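Print this article | E-mail this article

3.2 Table surfaces

The tables in the Lendale rooms were chosen before the study began, and we did not replace them. Most have light-colored tops with a visible wood grain and a smooth finish. Staff liked them for being easy to wipe. Our interest was in how such a top affects the clearing and resetting of a table between meals, and in particular what gets missed.

Clearing was done in the usual order of the house. Dishes went first, then cutlery, then a single pass with a cloth. Keabetswe Mokoena and Marites Sarmiento checked each table afterward from a standing position and again from close to the surface. A table was passed if both found nothing on it. Of 984 tables checked, 962 were passed on the standing check. The close check was stricter, and most of the disagreements between the two checks came from very small pieces of thread, lint or paper.

Color and shine both seem to matter. A pale top hides pale debris, and the grain breaks the surface into thin darker streaks that draw the eye away from small marks. Where light reflects off the finish, a broad part of the top becomes brighter than the rest. Figure 2 gives a close view of one top.
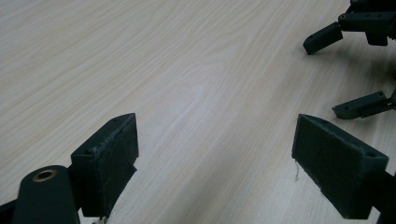 Figure 2. Light tabletop with fine, wavy grain. Light reflects across the center and upper part; a tiny white scrap lies near the lower edge.

Scraps of this size were rarely reported by the staff doing the clearing. When Elmarie Van Wyk asked them to go over the same tables again from the opposite side, they picked up more, and they said that the change in the direction of the light helped. Several had already formed the habit of bending down to look along the top before setting out clean plates. We did not teach this and did not ask them to stop.

The darker tops at Wallura gave the opposite pattern. White lint was found quickly there, while coffee grounds and pepper were left behind. Cloth type made little difference in either place, except that older cotton cloths shed fibers of their own. These were logged separately from April onward, and the earlier logs were not corrected.

We did not measure the brightness of the rooms. Window blinds were left as staff had set them, so the position of the sheen varied from table to table.

Print | E-mail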